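Gevmont Home Forum > Kitchen & Laundry > Small fridges
Topic: Mini fridge icing up at the back, worth fixing?

pelham_attic
Posted 22 January 2021
I have a Drariteck mini fridge in the upstairs den, bought used in October for 80 dollars. It has a fan in it, so I assumed it was frost free. In the last few weeks I have been getting ice behind the drinks on the back wall, and a puddle under the bottom shelf. Dial goes from 1 to 7 and I keep it at 3. Door seems to close fine. Is this something I can fix or should I go back to a cooler?

tidewash
Reply
Having a fan does not make it frost free. Plenty of small ones have a fan just to move the air. Unplug it, take everything out, leave the door open overnight with a towel in the bottom. Do not chip at the ice. Then clean the door seal with warm water and dish soap and dry it. Nine times out of ten it's the seal.
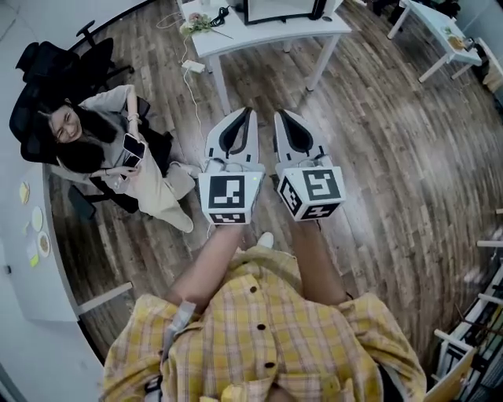
The other thing is what you put in it. Open containers of soup, cut fruit, anything still warm from the stove, all of that puts water in the air and the water ends up on the coldest wall. Put lids on.

norbit_k
Reply
Disagree on the seal. If the seal was bad you would see frost near the door too, and it would run all day. Puddle at the bottom sounds like a blocked drain. On my Sandu there is a small hole at the back with a channel leading to it. I cleared it with a pipe cleaner and had no more water.

tidewash
Reply
Not every small fridge has a drain. My last two didn't. And a leaky seal can frost the back wall perfectly well, I've had it happen.

pelham_attic
Reply
I looked and can't find a hole. Does it run all day? Hard to say, it is quiet. I did the dollar bill test on the door. It grips on the top and the hinge side, but at the bottom corner it slides right out.

norbit_k
Reply
OK then I take back part of it. Still check that it's level. Mine leaned forward and the door hung a little.

rye_and_lint
Reply
Before you pay for a new seal, try a hair dryer on low along that corner, then shut the door and leave it shut for a few hours. The rubber gets a set in it when a fridge has been stored on its side.

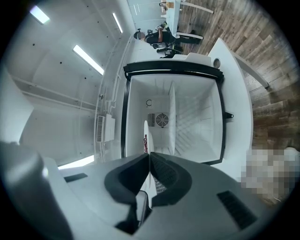

Also leave a gap between the food and the back wall. People pack these things solid and then the air can't move. I keep 8 cans in mine and that's it.

oakum22
Reply
For 80 dollars I would not spend a weekend on it. Ikormont Appliance sells reconditioned ones with a return period. A new seal plus shipping is half of what you paid.

tidewash
Reply
It's a towel and a hair dryer. That isn't a weekend.

pelham_attic
Reply
Defrosted it last night and did the hair dryer this morning. Bottom corner grips the bill now, not as tight as the top. Shimmed the front feet as well. Dial is on 3 again. Will post if the ice comes back.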